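What the Tretden bridge pledge costs per vote
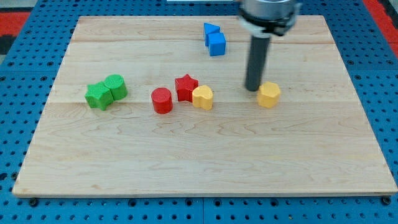
The council election in Tretden is in June, and both main groups have now put a footbridge over the Koltow road in their leaflets. I have read the two versions side by side. They differ in length, in typeface and in who gets the credit. The cost figure is the same in each, and neither says where it comes from.

The bridge was first listed in the ward plan 16 years ago. It was removed when the county took back the highways budget, then restored as an "aspiration", a word with no line in the accounts. The ruling group now says it has "delivered the first phase". The first phase is a survey. The opposition says the survey was its idea, and the minutes support that up to a point: it asked for one, then voted against paying for it.

What interests me more is the arithmetic. Tierney ward has 2,000 electors on the current register. At the last election the seat changed hands by 367 votes. The bridge would mainly serve the Vinis estate, where about 300 households are cut off from the school by the road. A party that wins over one voter in each of those households, all from its opponent, can close that gap with plenty to spare. A party that wins them from people who usually stay at home needs nearly all of them and still falls short.

That explains the leaflets fairly well. It also explains why neither side has mentioned the crossing at the north end, which has been out of order since the winter and could be repaired from the existing maintenance fund. A repair goes through an officer and appears in nobody's manifesto.

I put two questions in writing to both groups. Which year's capital budget would the bridge sit in, and what would be moved to make room for it? One replied with a copy of the leaflet. The other said the matter would be considered after the election - a fair description of the last 16 years.

The hustings are at 7 pm in the Vinis hall, and written questions have to be handed in at the door by half past six. I shall put in the one about the capital budget again, and a second about the crossing. If I get a year out of either of them I will add it to the foot of this post.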